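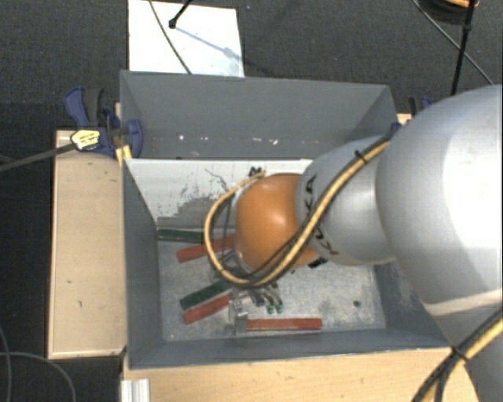 The Grey Bin
A story in the form of a report

To the Director, Office of Returned Articles, Rellby
From D. Ostrowski, Keeper of Deposits
22 September 2022

1. The undersigned was asked to report on the continued use of the large grey bin in the carpeted room, and to state whether it should be kept when the Office moves to the Grundetari building. The bin is open at the top. It stands on the dark carpet, as it did when the undersigned entered the service of the Office, and the white panel inside it is still set at a slope.

2. Under Rule 16, any article found within the town limits and not claimed at the counter is to be placed in the bin overnight. In the morning it is taken out, entered in the register, and sent to the shelves. The rule does not say what the night is for. The undersigned's predecessor held that an article ought to have one night in which it belongs to no one, and he would not shorten the period even in the winter of the flood, when umbrellas were stacked in the corridor as far as the stairs.

3. The Director's letter refers to complaints from the moving firm, Flarer, whose agent inspected the room and described the bin as "of no clear purpose." The agent also asked about the white specks and chips along the lower part of the rear wall. He proposed to have them cleaned out at a charge. The undersigned declined on behalf of the Office, and the reasons follow.

4. Entry 158 in the current register records a plaster figure of a dog, found on a bench at the bus station and brought to the counter by a schoolgirl. The figure was in poor condition. One ear was missing and the base was crumbling. It was placed in the bin in the usual way. In the morning it was entered and shelved, and it was claimed within the week by a Mrs. Charvát, who asked whether the ear had been found. She was told it had not. She thanked the Office and took the figure home in a hat box.

5. Two days later Mrs. Charvát returned and asked to see where the dog had spent the night. The public is not admitted to the carpeted room. Rule 30, however, allows the Keeper to admit a claimant "where the article cannot otherwise be made whole," and the undersigned judged that a missing ear came within the meaning of the rule. Mrs. Charvát was given a chair. She remained seated beside the bin for most of an hour.

6. She stated that the dog had been made by her husband at an evening class he attended after he retired. He had not been good at it. The other members of the class made bowls. She further stated that she had left the dog on the bench on purpose, had gone home, had eaten her supper, and had gone back for it in the dark to find the bench bare. She wished this to be written down. The undersigned informed her that the register has no column for it. She said that in that case she would wait until there was one.

7. The undersigned then ruled a column in pencil.

8. Before leaving, Mrs. Charvát leaned over the side and looked for some time at the white crumbs. She did not claim them. She asked if they could stay where they were, and whether the Office would require a form. No form exists. The undersigned gave her a verbal assurance, which he accepts he had no authority to give, and which he has regarded as binding on the Office ever since.

9. It cannot be shown that the crumbs came from the dog. A great deal passes through the bin in a year. Plates have gone in, and chalk, and on one occasion a wedding cake with a hard sugar crust, entered as 633 in the previous register and never claimed by either party. The undersigned put this to Mrs. Charvát on a later visit, in fairness. She replied that she would be sorry to think of the cake people having nowhere to come.

10. The pencil column has since been used by others. A man who collected a left glove wrote that he had been hoping for the right one. A woman who collected a suitcase wrote only the name of a hotel. The schoolgirl from the bus station, who had lost nothing, asked if she might write in it too, and was told that finders are entitled to the same courtesies as claimants. Her entry concerns the dog. She had thought about keeping it, and had carried it past the Office twice before she came in.

11. With regard to the move, the undersigned has visited the room set aside at the Grundetari building. It is bright and has a tiled floor. Articles put down on tile make a noise, and the undersigned asks that carpet be laid before the first night's deposits are received. It should be dark, as at present. Staff are used to setting things down there without having to be careful of the hour.

12. Flarer's agent has offered a wire basket in place of the bin, at no cost. The basket was examined. Anything small would fall through it.

13. The undersigned therefore recommends that the bin be kept, that it be carried upright, and that it travel in the front of the van with a member of staff beside it. He is willing to be that member of staff. He recommends also that the column be ruled in ink when the new register is printed. A heading will be needed. Mrs. Charvát has been consulted and suggests "Remarks," which the printer already has in type.

14. The plaster ear was handed in at the counter this morning by a driver from the bus station, who had found it under a seat. It will be placed in the bin tonight in accordance with Rule 16. Mrs. Charvát will be notified tomorrow, after nine.

Respectfully submitted,
Darnell Ostrowski
Keeper of Deposits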